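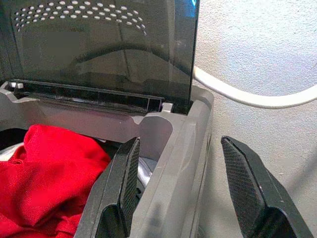 Laundry was the task I picked for my first real batch of demonstrations, and I'd pick it again, even though it made me want to throw the whole rig in the yard a few times. If you're teaching an arm to load or unload a washer, most of what the policy learns from is the wrist camera, so set up your task by looking through that camera and forget what the room looks like from your chair. A bright red cloth against a gray rim and a black hinge strip is about as easy as it gets, and that's where I'd start. The tinted lid is the hard part. It picks up reflections, and they shift every time you move a lamp.

What you need

One arm with a two-finger gripper, a wrist camera, some way to drive it by hand (I use the Wollow leader arm), and a top loader with the lid up. Then a pile of cloths in different colors. Save the black ones for later!

Step 1: Lock the camera settings

Turn off auto exposure and auto white balance. I skipped this on my first set and lost 70 episodes, all of them pulsing brighter and darker as the arm went in and out of the drum. Set the exposure with the gripper down inside the opening, then check that the wall behind the machine isn't blown out.

Step 2: Write down what counts as done

Mine says: cloth fully clear of the rim, fingers closed, arm back at the start pose. One sentence is plenty. Tape it up where you can see it while you drive.

Step 3: Record in short blocks

I do 40 episodes, then take a break and make coffee. Keep each one under 16 seconds if you can. Move the cloth every single time – left side, right side, bunched up, half under itself – and drop it in without arranging it. You'll be tempted to make it neat. Don't!

Step 4: Keep some of the fumbles

If you miss the cloth and recover smoothly, keep that episode and tag it as a recovery. If you bump the lid or the rim hard, toss it. In Harnedia, the labeling tool I use, that's a single key press, so do it right after each take while you still remember.

Step 5: Watch everything back

Yes, everything, at double speed. Look for episodes where you sat still for ages before moving (trim those) and ones where the fingers close on nothing. My current laundry set is up to 1,204 episodes and I've watched every one of them, mostly with a sandwich.

Once this trains okay, change one thing at a time. I did new cloth colors first, then the lamp, and next up is a pair of socks.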